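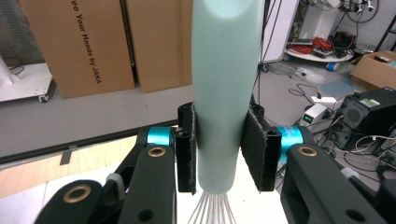 Whisk by the handle, one of the two Clumon hand grippers.

Search the list archive Go

24 July 2025
Theerawat Sangkhawat

Re: [hekum] Clumon grippers, are we done with the pads?

Pichit Klinhom wrote:

> I think we can call the pads finished and move on to the arm. The fuzzy
> facing holds the whisk, the spatula and the ladle, and I did 53 pickups
> at Ravasside with only 7 drops. That is good enough for me. If everyone
> agrees I'd like to order the arm parts from Rojanasak before August.
> The quote is 1,085 with the spare motors, 892 without. I vote for the
> spares.
>
> The bushings are fine too. I know Theerawat has doubts about them but
> I have not felt any play.

I do have doubts about them, and I'd like to go through it before money is spent.

First the drops. Seven out of 53 sounds all right until you ask which seven. Your log has tool, time and result, and nothing about how the tool was held. Were they all on the ladle? Were they all late in the day when the facing had been worked for an hour? Look at the edges of that black material next to the handle. It's already frayed. I don't know how much grip comes from the facing and how much comes from you squeezing harder when you feel something start to go. You have fingers and can feel that. The arm will close to whatever position we told it and stay there.

The whisk is also a kind choice. It has a thick round handle and you can be a good way off center and still have it. I would like to see the same run with something thin and flat, a butter knife or a wooden stirrer, before anyone says the pads are done.

Second, the bushings. "I have not felt any play" is not a measurement. Clamp one gripper to the bench, put a dial indicator on the end of a finger, push it both ways with a spring scale and write down the number. It takes ten minutes and I'll bring the indicator. If the number is small I'll say so on this list and drop the subject.

Third, the hook stand. Hanging a tool back up is a much harder job than picking it up, and the log treats them as the same thing. When you lower a whisk onto a hook you are looking at the hook and fixing your aim all the way down. I'd want the hanging attempts logged on a separate sheet, misses included, even the ones you rescued. Especially those.

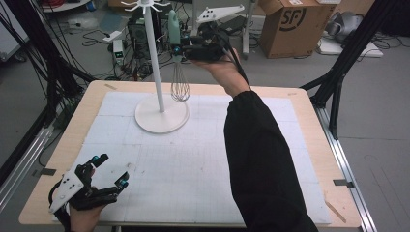 Do both grippers need the same pads?

They should have the same ones for now, so that a difference between left and right means something. Once we have a clean set of runs we can try a rubber face on one side and leave the other alone.

On the order itself: I would buy nothing until the bench check is in. If the finger joints have to change, the mounting plate may change too, and then the bracket in the Rojanasak quote is scrap. If people insist on ordering now, take the 892 version. We have never burned out a motor on this project, mostly by never having had one running, and I don't see why we should stock up for a failure we can't describe yet.

One thing I'll grant. Moving to the gridded mat was a good idea. I argued against it and I was wrong, it makes it far easier to put the stand back in the same spot between runs. Please write the square down in the log though. At the moment the spot is in Pichit's head.

What I'm asking for, then: the dial check on both grippers, a thin-handle run with fresh facing on the pads, and a separate sheet for the stand. I can be at Ravasside most evenings. If somebody has an old roll of the facing material, please don't throw it out, I want to compare it with the new stuff, which feels thinner to me. I could be imagining that.

Theerawat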